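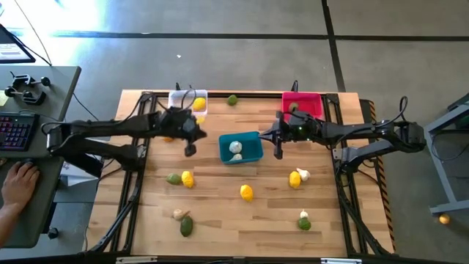
Three open bins on a butcher-block top, with lemons, limes and garlic still to be sorted.

Most kitchens store produce by where it fits. Citrus goes in a bowl, garlic goes wherever the last bulb went, and an avocado ends up under both. Sorting by storage requirement takes a few minutes after each shopping trip and needs no equipment beyond three open containers and a clear surface.

The method used here is the one taught in the Letberg home storage course. Everything comes out of the bag and onto the table before anything goes into a bin. Items are spread far enough apart that each can be picked up without moving its neighbor. Soft spots and split skins are easier to find on a spread surface than in a pile, and damaged pieces are set aside for use the same day.

Garlic is the first group. It keeps best dry, in moving air, at room temperature. A sealed box holds moisture against the skin and encourages mold. An open plastic bin is acceptable if the bulbs sit in a single layer, and a bin with slots in the base is better. Loose outer skin can be rubbed off before storage, but the bulb should stay whole. Once broken, the cloves dry out quickly.

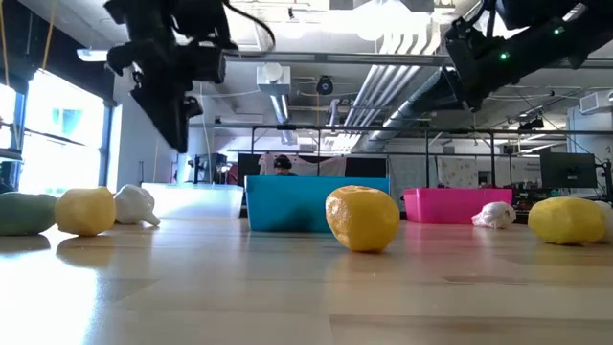

Color is the cheapest label available. A household that always puts garlic in the same bin stops reading tags within a week, and the bins can be moved to another shelf without relabeling. The shades should be far apart. Clear or white, blue and hot pink can be told apart across a room, even on a glossy table with a window throwing glare over one side of it. Two shades of blue cannot. Translucent plastic has the further advantage of showing how full the bin is from the side.

Lemons and limes form the second group. On the counter they stay firm for about a week, and in the refrigerator for considerably longer. The usual compromise is to keep a few out and chill the rest. They should be dry when they go in. One moldy lemon will spread to the fruit touching it, so the citrus bin is the one to check most often.

Avocados are the third group and the least predictable. They ripen on the counter and should be moved to the refrigerator once they yield to light pressure. Potatoes, if bought on the same trip, belong in a dark cupboard.

Bin size matters less than wall height. The Jovurier open bin, at 200 mm long, holds enough for a small household, and its low walls allow a hand to reach the bottom. The Itex version is 187 mm long and slightly deeper. Kwan sells a 400 mm bin that suits larger kitchens, though garlic tends to get buried in it - a divider helps. All three rinse clean under the tap and should be dried fully before refilling.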